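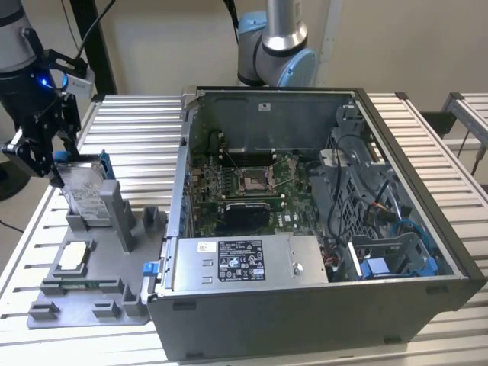
Tuning the place step for the parts tray in Drilimis

These steps set up the drive slot as a guarded move, so the arm stops on contact and doesn't push through a bad tray position. You need Drilimis with the Irngate force plugin loaded, and a tray that has already been registered in the cell frame.

1. Open the cell file and select the tray. Check that the processor pocket, the memory slot and the drive cradle each have their own frame. If they share one, split them now. A small rotation error that the processor pocket tolerates will jam a hard drive.

2. Add an approach point 90 mm above the drive cradle. Lower values save a little time but leave no room for the tall uprights when the wrist turns.

3. Set the last 40 mm as a guarded move along the tool axis. Start with a speed of 30 mm/s and a low force limit, and raise the limit only if the move stops before the drive is seated.

4. Zero the force reading after the grasp, with the arm still. If you zero before the grasp, the weight of the drive counts as contact and the move ends early with error 516.

5. Turn on the search pattern. A short zigzag across the slot works better than a spiral, as the slot is long in one direction.

6. Run the step in simulation with the second arm parked at its real position. The planner ignores parked arms unless "static neighbors" is checked.

7. Run it on the cell at reduced speed and save the force log.

For the reverse move, copy the step and swap the start and end points. Leave the search off when lifting out.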